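Progress report: Hands-On Robotics Outreach, February

Hi all,

This one is going to be longer than the last two, partly because there is more to tell and partly because you asked for more of the day-to-day and less of the spreadsheet. The budget sheet is attached the usual way. I'll refer to it a couple of times but I won't copy it all out again.

The big item this period was the open day at Brukton. When I wrote in the fall we had a date pencilled in, no room, and a partner who had gone quiet. We ended up with a good room, a partner who came through, and 314 people signed in at the front desk. That's well over what we put in the proposal, and I'd be lying if I said I wasn't pleased!

The room

You may remember we had planned to use the lecture hall. I went to look at it in January and came away worried. It has fixed seats, a stage and a lectern, and everything in it tells visitors to sit down and be talked at. The grant was for getting tools into people's hands. So I asked Brukton if we could have the upstairs level of their main building, the open part with the mixed bag of tables and chairs where staff eat lunch. They said yes on two conditions: we had to be cleared out by six, and we couldn't tape anything to the floor.

The no-tape rule turned out to be a blessing for setup time and a nuisance for everything else. We had planned taped lanes to keep the line away from the demo tables. Instead we used chairs as markers, and people moved them, as people do. I spent a fair amount of the afternoon putting chairs back.

What we showed

There were three stations. The first was the Birna arm, the small tabletop one we bought in the first round of funding. It ran a sorting routine on a loop, with a big red stop button that every child under ten wanted to press (we let them, and reset it each time). Birna is reliable now. After the cable change I told you about last time, it ran from opening to close with one restart, and that restart was because someone's coat caught the power strip.

The second station was the hand-held grippers, and this is where most of the crowd ended up. The idea is simple enough. You hold the gripper by its body, you squeeze, the fingers close, and a camera on top records what your hand is doing so that a robot can be taught the same move later on. We laid out everyday things to pick up and set down again, and visitors took a turn of a couple of minutes each. No one needed training. I had written a one-page instruction card, laminated it, and then watched person after person pick up the tool without so much as glancing at the card. Lesson learned. Next time the card gets four words on it, if that.

The third station was a screen with recordings from earlier sessions, played back next to the arm trying the same move. That one needs work, and I'll get to it further down.

I want to say a bit more about the grippers, as they take up the largest share of the equipment line. We started the day with the housings in the original setup and found within the first hour that smaller hands couldn't reach the squeeze comfortably. We had a thinner strap in the box, left over from the Trellinetti order, and swapped it onto one of the tools over lunch. From then on that one was the kids' gripper. I'd like to order a few more of those straps. They're cheap, and it's line nine in the sheet.

The other thing we learned is that people talk while they do it. I had pictured a quiet table with folks concentrating. Instead you'd get a grandmother explaining to her grandson how to come at a cup from the side, and him telling her she was doing it wrong, and the two of them swapping the tool back and forth. One man asked me whether the robot would pick up his bad habits too. I told him yes, pretty much, and he put the gripper down and started over much more carefully. I loved that.

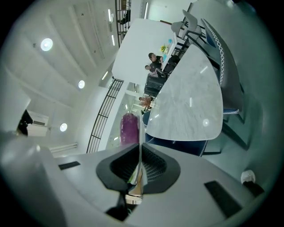
One of the hand-held grippers at the marble table, upstairs at Brukton.

The marble table deserves its own paragraph, I think. I picked it because it was the heaviest thing up there and doesn't wobble. I hadn't thought about the shine. Polished stone throws the ceiling lights straight back up, and when I went through the recordings on Tuesday I found bright spots in a good many of them. The clips are usable for our purposes, but if we want to share them with the group at Midtbø, who are pickier than we are, I should bring a plain cloth. A gray one, probably. I've put it on the list for the spring date and it will come out of sundries.

Numbers, briefly

Out of the 314 who signed in, not everyone tried a tool, and we didn't try to track who did. What we do have is the recordings themselves. We saved about 2000 short clips over the day, which is more than the two autumn workshops put together. I haven't weeded them yet. Some will be somebody waving the gripper at a friend, and those will go.

We handed out feedback cards at the exit and got 42 back. I know that's a thin return. The box was on a side table by the coats and most people walked right past it. The cards we do have are mostly warm. The complaints were about the wait at the gripper table, the noise, and the coffee (Brukton's, so not my department). A few parents asked for something the older kids could do at home afterward. I don't have an answer for that yet and would welcome ideas.

The waiting was a fair complaint. At the busiest point in the early afternoon I timed the line at 25 minutes, and that's too long for a two-minute turn. More tools would help, but so would more people who can run a table. Each gripper needs someone standing next to it to start and stop the recording, answer questions and pick up whatever has rolled off onto the floor. We had enough hands in the morning and not enough after lunch, when two of our student helpers had to leave for class. I should have checked their timetables and didn't.

What didn't work

The playback screen, as I mentioned. The plan was that visitors would do a move at the gripper table, walk over, and see a robot doing something similar. In practice the screen showed moves recorded by other people weeks ago, on other objects, and visitors stood there waiting for their own to come up. Several asked me when theirs would be on. I had to explain that it takes a good deal of recording and then a good deal of computer time before a robot can do anything with it, and I could see them lose interest partway through my sentence. I think the fix is to show people their own clip straight away, just the raw video from the camera on the tool, and leave the robot part to the Birna table. It's a small software job. I've asked for a quote and expect to have it before the next report.

The sound was bad too. It's an open level with hard surfaces and a lot of railing, and everything carries. By three o'clock I was hoarse. A couple of visitors with hearing aids told me they had given up on the explanations and just watched. That bothered me quite a bit. I'm looking into a quiet hour at the start of the next one, with fewer people let in at a time and no looped video running.

And we were late clearing out. Only by a little, but six meant six, and I've apologized to the building manager. We'll stop the last turns half an hour earlier next time.

Money

We're slightly under on equipment and slightly over on printing. The printing is those laminated cards, sorry. Travel hasn't been touched this period. I'd like to move part of the travel line into helper pay for the spring date, for the reasons above, and I think the agreement allows it without a formal change, but please tell me if I've read that wrong. The Trellinetti invoice arrived with the wrong reference on it and has gone back to them. It'll show up in the next sheet.

What's next

The spring date will be at Midtbø if they can free up their ground floor, and back at Brukton if they can't. Brukton has already said we're welcome, which was nice to hear after the six o'clock business. Between now and then I'm planning to:

weed and label the clips
order the thin straps, if you're happy with line nine
get the quote for the instant playback
write up a short guide for table helpers, so that I'm not explaining it all at eight in the morning with a coffee in one hand
buy the cloth

I also want to take one gripper and the Birna arm out to the two schools that couldn't come on the day. They had a bus booked and it fell through. Both have asked again, and it feels wrong to make them wait until spring - we'd only need a classroom and one afternoon for each.

If any of you would like to come along to one of the school visits, or to the spring open day, please do. You'd be put to work at a table, I warn you. Send me a note and I'll pass on the dates once they're fixed. Questions on the sheet can come to me directly, and I'm at my desk most mornings.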